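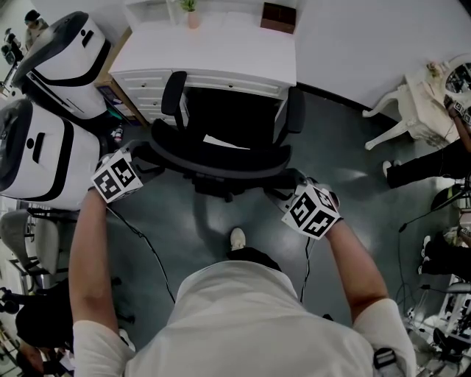
Lindari mesh office chair, two months in

I put off buying a proper desk chair for years. I had a dining chair with a cushion on it, then a different dining chair with a better cushion, and my lower back had started complaining by lunchtime. So in June I finally ordered the Lindari, mostly on the word of my friend Thắng Văn, who has had his for ages and will talk about lumbar support at parties if you let him.

It comes flat in one big box. Putting it together took me 40 minutes, and a good chunk of that was me attaching the armrests to the wrong sides, taking them off, and having a little sulk. The bolts are all one size (thank you, Lindari!) and the hex key is long enough that you don't skin your knuckles. The instructions are drawings only. Step four shows the seat plate with an arrow, and the arrow means "front," so if you're reading this with the plate in your hand, there you go.

Now the sitting. The mesh back is the best part by a mile. I work in a room that gets the afternoon sun and I used to peel myself off things, and now I don't. It has some give but it doesn't sag, and the lumbar bit slides up and down behind it. You have to stand up and go around the back to move it, though, and it's stiff. I set mine once and have left it alone.

The seat is padded, and on the firm side. The first week I thought I'd made a mistake. I'd get up after a long stretch and feel like I'd been at a ball game on the bleachers. It has softened up since then, or I have, and these days I don't think about it. If you like to sink into a chair you will probably hate this one. My sister sat in it for two minutes and asked if it was finished.

Armrests go up and down and that's all they do. I'd love it if they came in closer, I'm fairly narrow and I end up leaning to one side when I'm on a call. They do go low enough to slide under my desk, so the chair tucks right in at the end of the day and I can get to the window without doing that sideways shuffle.

The tilt is fine. There's a knob under the seat for the tension and it takes so many turns to feel any difference that I gave up halfway and then noticed the next day it was perfect. The height lever is smooth and the chair hasn't sunk on me at all, which my old boss's chair used to do in the middle of meetings, very slowly, with him still talking.

Casters: okay on my hard floor, a bit loud. They pick up hair like you wouldn't believe (long-haired household, plus the cat). I pull it out with tweezers every couple of weeks. I've seen people swap in the soft rubber kind and I might do that.

I did look at the Celtulero before I bought this. I tried one in the showroom over in Wudavport and it's a lovely chair, with a headrest and armrests that move every which way. It was also $60 more, and the headrest pushed my head forward in a way I didn't like. Tall people may feel differently. Thắng Văn is tall and says he'd have gone for it if they'd had one in stock.

One gripe about the buying part. Mine arrived missing a plastic cap for one of the arm bolts, and it took nearly two weeks and three emails to get a replacement. They were nice about it and it's only a cap, but still.

Would I buy it again? Yes, for this money I would. Four stars, and I'd bump it up if the arms moved in. I'll add a note here if I get around to the new casters.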